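Washing up by hand without the cloudy film

4 min read

Hard water leaves a gray bloom on glasses and a chalky ring on the feet of bowls. Most of it comes from water that dries where it sits, so the way you rinse and rack matters more than the brand of soap.

Start with glasses while the water is clean, then plates, then anything greasy. Use less soap than you think. A teaspoon in a full sink is plenty, and extra soap only means extra rinsing. Change the water when the suds go flat.

Rinse under a running tap, hottest last. Hot glass sheds water faster and dries with fewer spots — but let cold glass warm up first or it may crack. Tip bowls over so nothing pools inside. The foot ring on the underside still catches a little water, so wipe it with a dry corner of the towel. 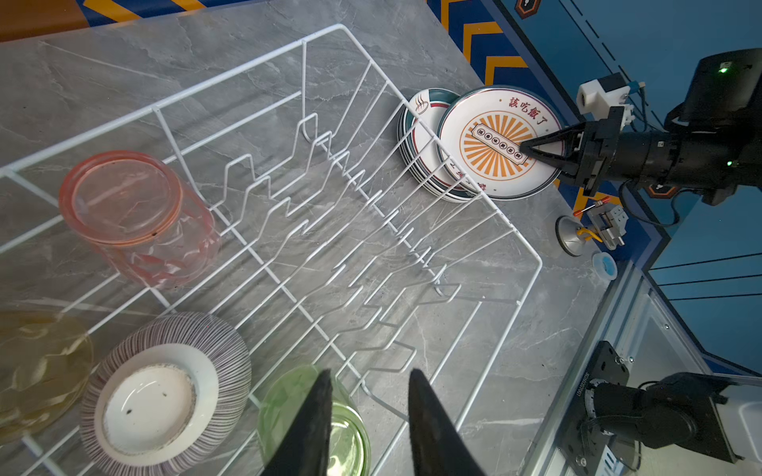 Does vinegar harm the glaze on a bowl?

A short soak won't hurt a sound modern glaze. Mix one part white vinegar to four parts warm water, leave the bowl in it for 12 minutes, then rinse well. Skip it for metallic trim, hand-painted decoration over the glaze, or anything with crazing.

Wire racks need cleaning too. Lime builds up where the wires cross, and once the coating chips, rust gets in underneath and marks the china. Scrub the joints with an old toothbrush and baking soda paste every couple of weeks. Small chips can be sealed with a rack repair paint. Let it cure as long as the label says before dishes go back on.

Leave a gap between plates. Two that touch will hold a film of water between them until morning. Stone counters under a rack should be wiped dry each night, and vinegar kept well away from marble, as it etches the polish.
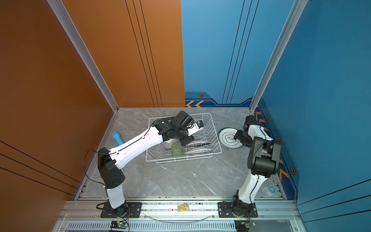
Tamara Pascu wrote in to say that she gave up on towels for glasses and uses a flat cotton diaper instead, washed without fabric softener. Softener leaves a coating that smears, she says, and a new cloth needs 4 washes before it stops shedding lint.

She is right about the softener. The same goes for dryer sheets. Keep the glass cloths out of that load and hang them up to dry.

Last updated: Mon 16 January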